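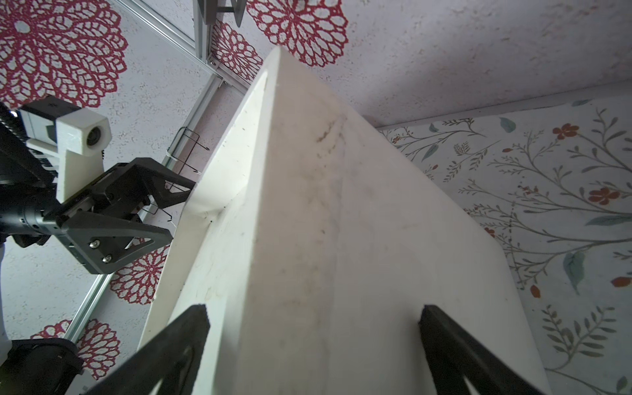
Scuff marks on a white plastic storage tub

Posted in Cleaning and Laundry, 2023-06-11

I have a big white plastic tub from Hanine that I keep spare blankets in. The finish is matte, not shiny. Over the winter it picked up gray-brown streaks down one side and a scattering of small dark specks. Dish soap and a sponge took off the dust but left the streaks where they were. I also tried a dry cloth, and that did nothing.

It sits on a patterned throw at the end of the bed and I would like it to look decent, but I don't want to end up with a shiny patch in the middle of a dull surface. I have Noonan cream cleaner and baking soda in the house. Is either one safe? And is there a trick to the groove under the rim? The sponge doesn't reach into it.

Daithí Mulcahy

3 replies

Cormac Ní Bhriain
Try the baking soda first. Mix it with a little water until it is a thick paste, put it on the streaks with a damp cloth and leave it for 10 minutes. Then rub lightly along the length of the streak and rinse. Do a small spot on the underside before you touch the part that shows.

I would skip the cream cleaner on a matte finish. I used one on a white hamper in May and it left a smooth area about the size of my hand. You only see it when the light comes from the side, but it is there.

For the groove, an old toothbrush works. Wrap a thin cloth over the handle end for the corners. Take the tub off the throw before you start — baking soda dries white and is a nuisance to get out of fabric.

If the specks are still there after two rounds they may be in the plastic itself. Some of mine were, and no amount of rubbing moved them.

perkeck_lane
melamine sponge. 5 minutes, done. the cheap ones are the same as the good ones

Fusano
The sponge above will work on scuffs but it is a very fine abrasive, so you have the same risk of a shiny patch as with the cream. If you use one, keep it wet and don't press. I'd go with the paste. Rubbing alcohol on a cotton ball is also worth a try on the specks, again on the underside first and with a window open.

Dry it fully before the blankets go back in. Water stays in that groove longer than you would think.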